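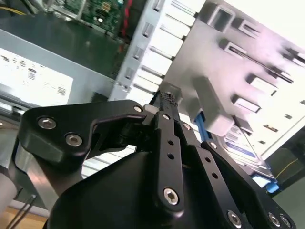 Lists home | Archive | Subscribe | Search | Help

Re: [bench-automation] Budget for a second gripper
2024-11-25

> We've got $400 left in this year's line and I'm tempted to put it all
> into spare fingertips for the Radura. Or do we hold off and go for a
> second gripper in June? What are the rest of you setting aside for
> drive removal work?

Go for the second gripper! We priced one through Torkport last month and it came to $1010 with the mounting plate, before freight to Uder. I know that's a fair jump from $400, but you could carry the request over and keep the present one going until then.

I'd still buy one set of fingertips now. The knurled ones are my favourite for getting hold of the grey drive-tray handles, and I'd hate to be waiting on the post with 20 old desktops stacked up. Three sets seems like a lot of money sitting in a drawer, though.

Two other things for your spreadsheet. Put the hex-socket screws on their own line (we lumped ours in with "sundries" and finance sent the whole form back). And leave room for bench time! Working a gripper in beside a power supply and a drive cage takes a lot of programming, and our first estimate had 3 days for it, which was far too cheerful.

Happy to send you our Thibodeau planning sheet if you'd like it, colours and all. Has anyone else had a quote for the wrist cable?

Related threads
- Freight quotes for small arms
- Wrist camera mounts, new or used?
- Organising a shared spares cupboard

This site uses cookies to remember your list settings. Accept | Manage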